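Vutico hand-held gripper pair: worth it for a small team?

Price as tested: £3000 the pair, plus extras
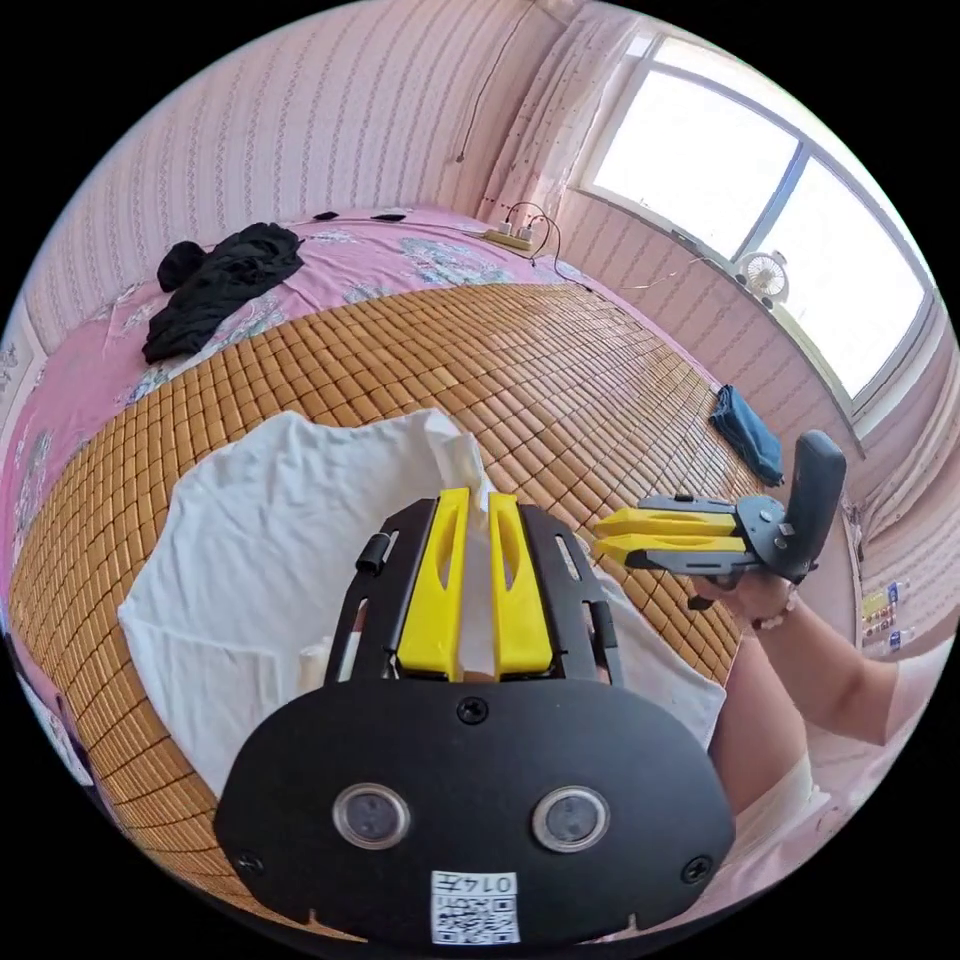
Abernathy wrote in under our first-look post to say we should stop comparing these with a proper arm. You're paying for hours of demonstrations, he said, and an arm on a bench won't get you those in a bedroom.

Fair enough, but I'd still like to see the sums. Vutico's sales page talks as though the grippers are the whole bill. Ours wasn't. The charging and storage kit was another £553, and the yearly software plan is £900, which you find on the second page of the quote. Travwood, who supplied ours, did at least put it all in writing when asked.

Cloth work is what we bought them for, so that's what they've been doing. The yellow fingers are fine on a thick fold. On thin cotton I found myself pinching twice, and my wrist complained well before lunch. Two people taking one each is more comfortable, but then you're paying two people – put that in the budget before you sign anything.

Spare fingers come in packs of 5. Delivery is slow, so order a pack with the first invoice. The Ekedberg set we had on loan in June was heavier and uglier, with no yearly fee at all.

Would I buy again? One pair, possibly, if the plan were optional. I wouldn't commit to a second on the strength of the brochure, and I'd ask for a month's hire first. Travwood says it will consider that. Get the hire price by email.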